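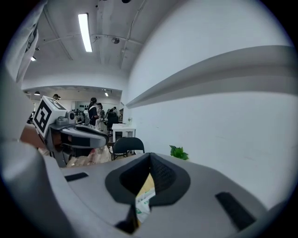 Jan 4, 2026
By Ishbel Gourlay

Skukenlow Conference

The Skukenlow Conference is an annual meeting for people who teach and care for children from birth through third grade. It takes its name from Skukenlow Hall, the former teachers' college where the first meetings were held, and is now based in the lakeside town of Verau. Most of those who attend are classroom teachers, aides, home day care providers and center directors. The conference is held over three days in early December and is run by the Skukenlow Early Learning Association, a membership group with a small paid staff.

The most recent conference drew 2,123 registered attendees, the highest total in its history. The first drew 65.

Origins

The meeting began as a one-day workshop for kindergarten teachers who had studied at the college and wanted to stay in touch with their instructors. Talks were given in the dining hall, and lunch was included in the fee. Home day care providers were admitted from the second year on, at first as guests of a member and later in their own right.

For most of its early life the conference had no theme and no printed program. The schedule was written on a chalkboard at the foot of the main stairs and changed during the day as speakers arrived. A printed program was introduced when the meeting was extended to a second day. Early copies are kept at the Verau public library, along with two boxes of letters between the college and the state licensing office on whether hours spent at the meeting could count toward a provider's required training. The office agreed that they could, and attendance rose sharply the next year.

The college closed some years later. The association met in a high school for two years before signing an agreement with the Murnis Hotel in Verau, which has been the host hotel ever since.

Location and lodging

The Murnis is on the north side of the town square and has 400 guest rooms, all of which are set aside for the conference until four weeks before opening day. After that date, unsold rooms go back on general sale and the conference rate no longer applies. Attendees must book directly with the hotel and give the name of the association to receive the rate. A deposit of one night is charged at booking and can be refunded until the rooms are released.

The hotel cannot house everyone who attends. Overflow guests stay at motels on the highway, and a shuttle bus runs between the motels and the square from early morning until the end of the evening program. Parking at the Murnis garage is free for overnight guests and charged by the day for others.

General sessions are held in the hotel ballroom. Smaller workshops take place in the meeting rooms on the lower level and in the Kerr Building, a former department store across the street that the town converted to public meeting space. The two buildings are joined by a covered walkway — a feature often mentioned in the association's mailings, as Verau usually has snow on the ground in December.

Program

The first day is given over to half-day courses, which carry a separate fee and have limited seating. These have covered infant and child first aid, food handling, and the paperwork needed to open a licensed home. The opening address is given that evening and is free to the public.

Workshops fill the second day and the morning of the third. They last either one hour or ninety minutes and are sorted into tracks by the age of the children taught. There are currently 17 tracks, including one for directors and one for people who train other teachers. Some workshops are offered in Spanish, and a track held wholly in Spanish was added after members asked for one at several business meetings in a row.

The exhibit hall occupies the ground floor of the Kerr Building. Exhibitors include publishers, furniture makers, playground builders and community colleges. Selling from the booths was once barred but is now allowed on the second day only.

The association's business meeting closes the conference. Only members may vote, though anyone with a badge may attend.

Registration and fees

Registration opens in summer. There are separate rates for members, nonmembers and full-time students, and a lower rate for those attending one day. Centers that send a group of staff may pay with a single check. Badges are picked up in the hotel lobby and are not mailed.

Refunds are given, less a handling charge, until the hotel's release date. A registration may be passed to another person from the same school or center at any time before the opening address.

Training hours are recorded at the door of each session. Certificates were handed out on paper at the end of the last day until the association moved to an online record, which attendees can print for themselves.

Grants

A small fund pays the registration fee for first-time attendees who work in home day care. It was set up with a gift from the Kerr family, the former owners of the department store, and is now supported by part of the exhibit income. Recipients are chosen by drawing. The grant does not cover lodging or travel.

Criticism

The cost of rooms in Verau has been a regular complaint. Members from the southern counties have twice proposed that the conference move to a different town every other year. Both proposals failed at the business meeting, the second by a narrow margin. Opponents said that few towns in the region had a ballroom large enough and that the agreement with the Murnis kept the rate low.

The length of the workshops has also been disputed. Some licensing categories credit only sessions of ninety minutes or more, and home providers have said that too few of these are scheduled on the last morning.

See also

Murnis Hotel
Kerr Building
Skukenlow Hall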